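Ticket 200-2: Left and right disposal counts do not agree in the two-arm clearing trials
Project: Dulten. Status: Resolved, method note issued
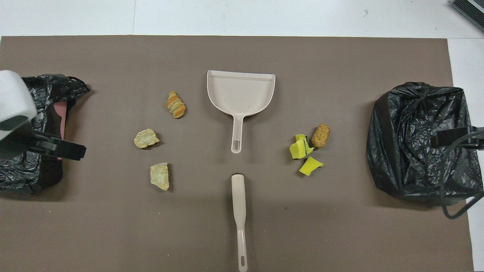

Photo: Flovcombe Manipulation Laboratory

Reported by: Evaluation desk, Flovcombe
Opened: August 17, 2018
Component: scoring script, Zoltora release
Priority: normal

Summary of fault
The clearing task asks the robot to put small items of waste into the black bag on the same side of the table as the item. In a run of 200 trials the scoring script recorded far more failures on the right than on the left. The operators' written log showed no such difference. The two records should agree before any result is reported.

Layout in use
Toy food is placed to the left of the dustpan. The pieces of sponge and one further toy food item are placed to its right. The dustpan and the brush handle lie along the centre line and are not to be moved in this version of the task.

Steps taken
1. The script was run again on the stored recordings. The same figures were returned, so a fault in the first run was ruled out.
2. A sample of 20 trials was scored by hand by two members of staff working apart. Their scores matched the operators' log.
3. The start positions were checked against the layout sheet. No error was found.
4. The item labels were compared with the task file. The yellow sponge with the green layer had been entered as one object, although it is set out as two separate pieces. Once the first piece was in the bag, the script marked the second as an item left behind.
5. The bag outline was reviewed. The script used a fixed outline for each bag, drawn from an earlier layout. The right bag stands in a fuller mound than the left, and its upper folds lay outside the line.

Cause
Two faults in the scoring, both affecting the right side only. The control policy was not at fault.

Action
The two sponge pieces now carry their own labels. Bag outlines are drawn afresh at the start of each session — the Pálfi method, already in use for the sorting task, has been adopted without change. All 200 trials were scored again, and the totals for both sides now agree with the operators' log.

Remaining items
Figures taken from the earlier scoring should not be quoted. The layout sheet will be revised in December to show the sponge pieces separately. Sites running their own copy of the task file should replace it before starting a new session.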